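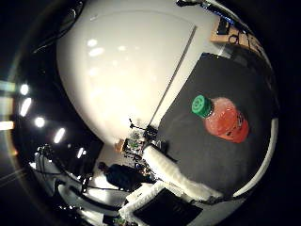 21 Jan 2022

I have been baking rye bread for two winters now and I finally have a loaf I'd serve to company! It's dark, a little sour, and so dense that you can slice it thin enough to read the mail through (well, nearly). I've been eating it all week with butter and sliced radish and I am not tired of it yet.

The whole thing started on a trip to Prurkmont, where the bakery by the bus station sells a square brown loaf wrapped in plain paper. I bought one for the ride home and ate a third of it before we got to Motden. I went back for the recipe the next time I was through, and they were very nice about it and told me absolutely nothing, so I had to work it out on my own.

My early loaves were bricks. Gummy in the middle, cracked on top, and one of them tasted like a wet basement. I was treating rye like wheat, kneading it and kneading it and waiting for it to get stretchy. Rye doesn't do that! It stays a sticky paste, closer to mortar than dough, and once I quit fighting it and just stirred with a big spoon, everything got better.

The second thing was the flour. I'd been buying whatever was on the shelf, and then I tried the coarse stone-ground rye from Bavby and the smell alone sold me. It drinks up a lot more water, so the dough looks much too wet at first. Leave it alone. Go fold some laundry.

So, the starter. I feed mine the night before with 60 grams of rye flour and the same of warm water, cover it, and put it on top of the fridge. By morning it should be domed and full of holes and smell like green apples. If it smells like nail polish, feed it again and bake tomorrow.

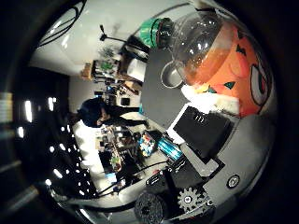

*Orange pumpkin, clear dome, white fluff.*

For the seeds, I stir in 200 grams of sunflower, soaked overnight and drained well. I tried pumpkin seeds too and they're lovely, a bit softer. Caraway is a yes from me, but I know people feel strongly about caraway.

Then it goes in the pan, smoothed over with a wet spatula and dusted with flour. When the flour on top has split into little cracks, it's ready for the oven. I start it very hot and turn it down after a bit.

The hard part is the waiting. You can't cut it the same day, you really can't, the knife comes out coated in glue. Wrap it in a towel and leave it until the next evening. I use the old Cantero bread knife with the chipped handle, and it goes through like a dream.

In February I want to try a version with malt and a spoonful of molasses, and maybe scald part of the flour first. If you've done a scald, please tell me how hot your water was, I've read three different answers!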